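Re: Kerkcombe bimanual task – results on tabletop clearing and placement
2 comments | 0 shares

Dear list members,

In reply to the question below concerning the April summary, the Cinbridge group wishes to clarify how the two-arm policy was trained and scored.

> Mutua Tanui wrote:
> The summary gives a single success rate for the toy placement task. Could the group say whether that rate covers both arms, and whether the wrist views were used at test time or only in training?

The rate covers both arms. A trial is counted as a success only if the toy figures assigned to the left arm and to the right arm all stand on the small raised table when the time limit expires. A figure that is placed and later knocked over is scored as a failure for the whole trial.

The wrist views were used in training and at test time. They matter most when both grippers approach the same small toy, as the fixed view alone gives a poor estimate of the gap between the fingers.
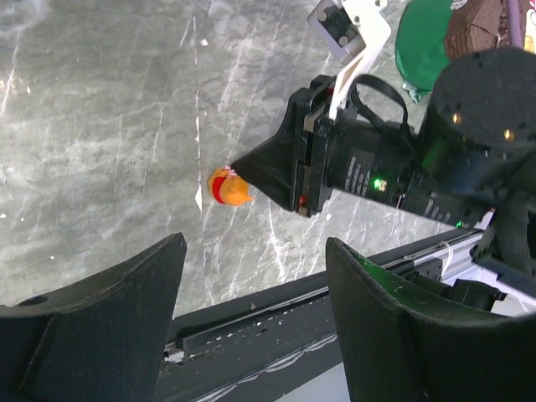 Training used 200 demonstrations collected by two operators. The policy predicts joint targets for both arms together, in short blocks, and a new block is requested before the previous one has been fully carried out. In an earlier version each arm had its own policy. That version was dropped after repeated contact between the grippers over the middle of the floor panel.

We also added a simple yielding rule, which we refer to internally as Kozma. When the predicted paths come closer than 5 cm, the arm farther from its target holds position until the other has withdrawn. The rule is applied at run time only and needs no further training. It lengthens the trials – in some layouts considerably – and the time limit was extended to allow for this.

Snack packaging and other unrelated items were left in the workspace as distractors. The policy is not given a list of objects to ignore. 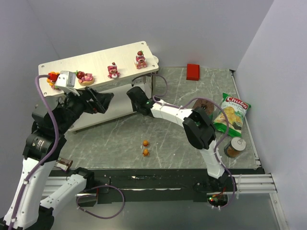
Kikbridge has asked whether the yielding rule would still be needed if the demonstrations themselves contained more close passes, and whether the group intends to test this before the code is released. We consider this a fair point. A second set of demonstrations is in preparation, and the comparison will be run with the rule switched on and off, using the same starting layouts.

Requests for the trial logs may be sent to this list.

On behalf of the Cinbridge manipulation group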